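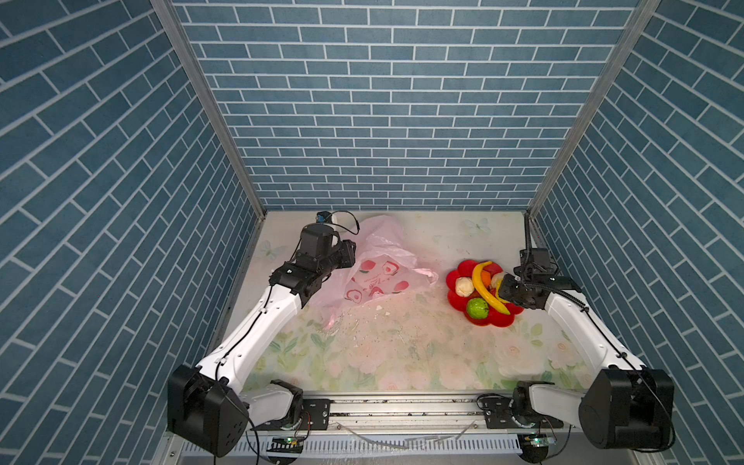
WETENBRIDGE COMMUNITY GARDEN
Minutes, August general meeting

Started 6:40 pm, late, door was locked. 15 members present, enough for a vote. July minutes approved with one fix (the hose was 50 ft, not 15).

1. Water
Meter reading up again. City bill came in at $281, highest so far this year. Two leaks found on the north line, one patched, the other needs a new fitting. Long talk about timers. Some want every plot on a timer, others say tomatoes on the slope dry out by noon and a timer won't know that. No vote. For now: hand watering before 9 am or after 6 pm, no sprinklers left running.

Cemetti quoted for replacing the whole north line. Too high for this year. Ask them for a price on just the strech from the spigot to the compost bins.

2. Plots
27 plots total, all assigned. Three look abandoned (weeds over knee height, bindweed going under the fence). Letters to go out, two weeks to reply, then plots go to the waiting list. Question from the floor, does a vacation count? Yes if you tell somebody first. Add that to the rules sheet.

Plot next to the Ní Chonaill gate floods every time it rains hard. Holder wants to swap. Agreed to swap at end of season, not before, squash is already in.

3. Compost
Bin 2 is full and smells. Someone is putting in meat scraps or cooked food, please stop. New sign needed, bigger letters. Bin 3 ready to sift, bring gloves and a bucket. Wood chips delivery from Platier still not here, was promised for July. Call again. If nothing by the end of the month cancel and get the deposit back.

4. Tool shed
Lock sticks. Graphite tried, no better. Replace, up to $40 approved, hands up, all in favor. Two wheelbarrows have flat tires. Missing: the good loppers, one digging fork, the long rake. Check your garages. Sign-out sheet goes back up on the inside of the door.

5. Harvest supper
Potluck again, same as last year. Tables from the church if they are free. Last time too many desserts and hardly any main dishes so sign up sheet will have columns. Some 6 people offered to set up, need more for cleanup. Music undecided. Argument about paper plates vs bring your own, bring your own won by two votes.

6. Other buisness
- Groundhog is back. Fence to be checked on the creek side, trap idea voted down
- Seed order moved to January
- Parking: stay off the neighbor's grass
- Dues for next year, talk about it next meeting, out of time

Closed 8:10 pm. Next meeting same place, someone please get the key ahead of time.

Recent items
Minutes, July general meeting
Plot rules and rule changes
Compost: what goes in, what stays out
Waiting list form
Harvest supper sign up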